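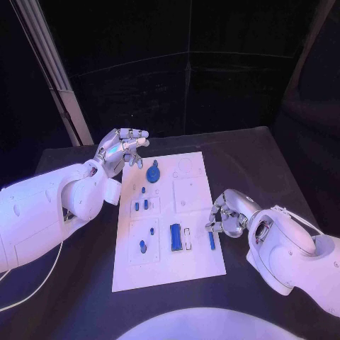

The Wiva assembly board, white with blue parts, on a dark grey tabletop.

DIKNESS OPENS ORDERS FOR THE WIVA ASSEMBLY BOARD

New board brings basic fitting and placing tasks together on one plate

Dikness, the maker of bench equipment for technical training, has opened orders for Wiva, a flat assembly board designed for the practice of small fitting tasks. The board will be sold to colleges, workshops and training centres from Monday, with the first deliveries planned for December.

Wiva replaces the set of separate practice blocks that Dikness has supplied for a number of years. The blocks were well liked, but they took up a good deal of shelf space and were easily parted from the pieces that belonged to them. On the new board the tasks share one white rectangular plate, and the loose parts are blue so that they can be found quickly on a crowded bench and returned to the right place at the end of a session.

The surface is divided into zones. Some zones are marked by slightly raised square plates and others by outlines and small holes. The parts include a gear-shaped disc and an upright rod, and each has been chosen to stand for a kind of movement that learners meet early in their training: setting a piece down flat, standing it upright, turning it or bringing it into line with an opening.

"Our customers asked us for fewer boxes," said Berenice Huerta, head of product at Dikness. "They wanted something that could be put on a table and used within a minute or two, by a person who had never seen it before. We have kept the outlines plain and the number of colours low. A learner should be able to look at the board and understand what goes where."

Trial period at the Ochoa training centre

The design was tried out over two terms at the Ochoa training centre, where an early version was used in the introductory course on bench assembly. In all, 998 practice sessions were recorded by teaching staff. Their notes led to several changes, among them a wider gap between neighbouring tasks and a clearer outline for the rectangular slot. The team also moved the round knob further from the other parts, after staff reported that learners' sleeves were catching on it.
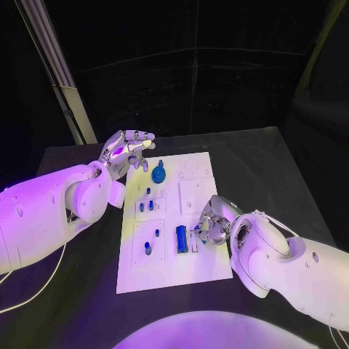
Wiva under violet light, with the blue round knob near the top centre of the board and an empty rectangular slot outline.

Gumaro Olvera, who leads the introductory course at Ochoa, said that the layout had been of particular help in the first weeks of teaching.

"Many of our learners arrive with good hands and very little confidence," he said. "If the first thing they are given is a full gearbox, they freeze. With the board they can begin on one corner and leave the rest alone. We have had people stay on through the break to finish a task they could not manage in the morning, and I am pleased about that, although it does make it hard to clear the room."

Mr Olvera added that the centre places the board with its long side running away from the learner. This leaves room for both elbows and brings the nearest tasks within easy reach. Dikness has adopted the same position in the printed guide, while noting that the board may be used from any side.

The order of the tasks has been left open. The guide suggests a route that starts with the pegs and closes with the gear-shaped disc, but tutors are free to set their own, and the zones carry no numbers. Earlier drafts did have numbers. They were removed at the request of Ochoa staff, who found that learners would not leave task one until it was perfect.

Supply and price

The board will be priced at £165, including one set of blue parts and the printed guide. Replacement parts will be sold singly as well as in full sets. Dikness expects that the pegs will be reordered most often, as they were during the trial, and will hold extra stock of them from the start.

Distribution will be handled by Akix, which already supplies Dikness products to technical colleges. Orders of 50 boards or more will be delivered in labelled crates, with the spare parts packed apart from the boards.

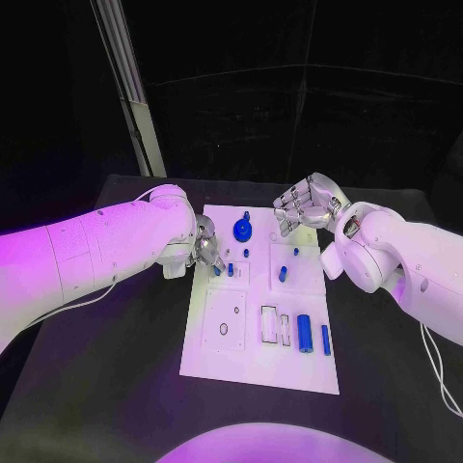
The white board and its raised sub-plates, with two small blue pegs on the upper left portion.

"Colleges plan their benches a long way ahead, and they do not like surprises," said Emiliano Varela, sales manager at Akix. "We have agreed with Dikness that the layout will stay as it is for the whole of the coming teaching year. A centre that buys in December and buys again in the summer will receive the same board both times."

Owners of the earlier practice blocks will still be able to buy spare pieces for them. These pieces do not fit Wiva and should be stored separately. A short note on the differences between the two ranges is included with every order, and may also be requested from the customer desk.

Dikness is now preparing a second set of parts for the same plate, aimed at learners who have completed the introductory tasks. The set is being drawn up with Maricruz Orozco, a bench assembly tutor at Ochoa, and will be tried at the centre before a date for its release is given.

Notes to editors

Dikness designs and makes bench equipment for technical training. Its range includes practice blocks, part trays and the Wiva assembly board.

The Ochoa training centre offers courses in bench assembly and basic fitting to school leavers and adults.

Pictures of the board may be reproduced with this release. Review boards are available on loan to trade and education titles, for return within the month.

Press contact: Rutilio Ventura, Communications Office, Dikness

ENDS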